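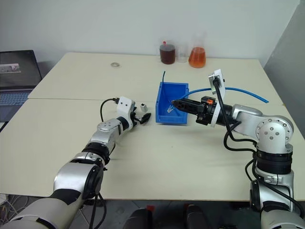
## 4. Reading and Logging a Missile Launch Alert

Kellellow pulls launch notices from defense ministries, wire services and coast guard warnings, then merges them into one alert card. The merging is the weak point. Treat every card as a claim until you have finished the steps below.

1. Open **Alerts > Incoming** and select the card. A gray border means one source. A blue border means two or more.
2. Click **Sources** and read each item in full. Two newspapers quoting the same ministry statement are one source, whatever the border color says.
3. Check the time zone. Kellellow stores everything in UTC, but the Ellix feed sends local time and labels it UTC often enough that you should compare it against the original statement.
4. Enter range and peak altitude only if an official body has published them. Leave the fields blank otherwise. Do not use the **Estimate** button.

> **Caution:** The Estimate button fills both fields with figures from earlier launches out of the same area. They look exactly like reported figures once the card is saved.

5. Set **Type**. The default is "Ballistic," which we have asked the vendor to change. If the statement says "projectile" or "unidentified object," choose **Unknown**.
6. Set **Confidence** from the drop-down. "High" needs statements from two governments that run their own radar tracking. The score Villca suggests beside the menu is based on how many outlets carried the story, so ignore it.
7. Click **Hold**. The card stays private for 10 minutes. Reload the sources before the hold runs out and correct anything that has changed.
8. Click **Release**, or **Return** if a source has pulled its report.

**Note on units:** Miles and kilometers are converted both ways and rounded each time. Type the figure in the unit the ministry used and don't toggle the display before saving.

**Note on error codes:** Code 144 means a duplicate card. Code 147 means the map point falls outside the named country – common with sea impacts, and not a reason to move the pin.

### Map layer

The Hulico map draws a smooth arc from launch to impact. It is drawn from two points and knows nothing about the flight path. Turn it off under **Map > Overlays** before exporting a card for publication.

Steps 4 and 6 revised 2020-04-02 by Craig Halliday. The vendor says automatic confidence scoring will be fixed in November. Keep setting it by hand until this page says otherwise.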